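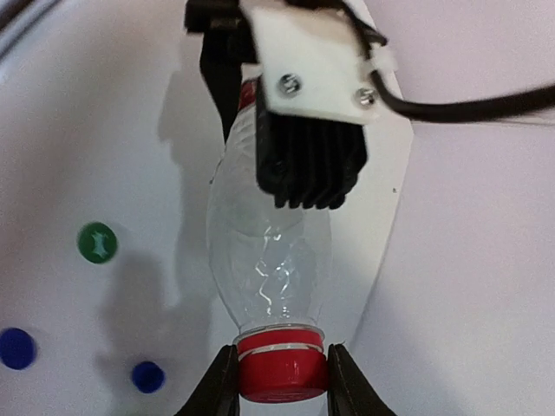 Empty bottle, red cap, upside down

Forum > Growing > Watering and Irrigation
Thread: Bottle drippers for tomatoes, who else swears by them?

pellitory
Right, I am a complete convert and I want to talk about it! Two summers of upended drinks bottles in the greenhouse and I've not had a single split tomato since the first one went in. Cut the base off, prick the cap with a hot needle, bury the neck a hand's depth from the stem and fill from the open end. I do mine in May when the plants go into the border. The water goes straight down to the roots and the surface stays dry, so far fewer weeds as well. What's everybody else using?

marrowfat44
Same here, though I leave the base on and just cut a flap in it. Keeps the slugs out and it doesn't dry up so fast. How many holes in the cap? I started with one and it clogged within a week on our clay.

pellitory
2 holes, and I wrap the cap in a scrap of old tights before it goes in. Never had a blockage (touch wood). Love the flap idea, I'm trying that on the peppers tonight.

Stisik
I'll be the grump. I tried this for a whole season on the allotment at Zarnent and went back to the can. The bottles emptied in 30 minutes on sandy soil, which is no better than pouring it on, and by August the plastic had gone brittle and I was picking bits out of the bed. Clay pots with a lid do the same job and last for years.

marrowfat44
Sand is a different beast, I'll give you that. Have you tried leaving the cap screwed on tight with one tiny hole and the base uncut? It drips much more slowly if air can't get in at the top. You do have to pull it out to refill it, mind.

Stisik
Did that. It either stopped dead or ran out overnight, depending on how warm the greenhouse got. Clay pots!

tansy_and_rue
Clay pots are gorgeous but I grow 44 plants and I'm not made of money. Bottles cost me nothing. I get mine from the bin at the Belay cricket club and they're glad to see the back of them. Go for the stiffer ones if you can, the thin ones fold up when the soil presses on them.

pellitory
Ooh yes, thickness matters. The thin ones do crumple, but I've found they're fine if you fill them before you firm the soil round them. Long tapered necks are the best shape of all, they slide in like a tent peg.

Stisik
And the feed? I don't fancy liquid seaweed sitting in a warm bottle all afternoon. Mine went green and stank.

tansy_and_rue
I feed from the can once a week and keep the bottles for plain water. Mine sit behind the marigolds out of the sun and I've had very little algae.

hollowstem
Does this work for cucumbers? I've got four Ranance in big pots and they're flopping by teatime every single day.

marrowfat44
Works a treat for cucumbers! One bottle per pot, 400 ml is too small in July so go bigger, and top it up before work. Mulch on top as well.

hollowstem
Brilliant, thank you. Off to raid the recycling.

Stisik
Fine, I've got one spare Ranance. It can have a bottle and the other can have a clay pot, and I'll post the weights when they finish cropping.

pellitory
YES. Please do, I'll start a new thread for it!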